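Cutlery tray

A cutlery tray (also flatware tray, silverware organizer, drawer insert) is a shallow open box split into compartments, used to keep spoons, forks and knives apart.

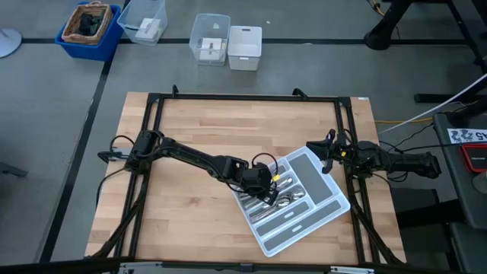

Usually kept in the top kitchen drawer, nearest the table. Lifts out whole for cleaning or for carrying to where the dishes get dried.

Materials

Plastic, wood, bamboo, wire mesh. White and gray plastic are common in rentals and small kitchens. Some plastic trays have gray liners in the bottom of the compartments - these cut down on rattle and keep handles from sliding. Liners trap crumbs, so they need to come out now and then. Wood looks nicer but swells if put away damp.

Layout

No fixed order. Many homes go forks, knives, spoons from left to right, with teaspoons in a short slot across the front. Spoons nest, so they take less room then forks. Serving pieces often end up loose behind the tray.

Sizes

Depth is mostly set by the drawer. Huerta sold a narrow model 200 mm wide and a wider one at 300 mm, both now out of production. The Flornino tray came with movable dividers, which tended to get lost. Expanding trays (Kundine, later Dirkov) slide out to fill the drawer.

History

Lined boxes for silver are much older. Loose trays spread with fitted kitchens. Laimutė Ķēniņš, in her survey of roughly 100 household drawers, found most trays were bought seperately from the kitchen itself, and rarely replaced.

See also

Drawer liner
Knife block
Flatware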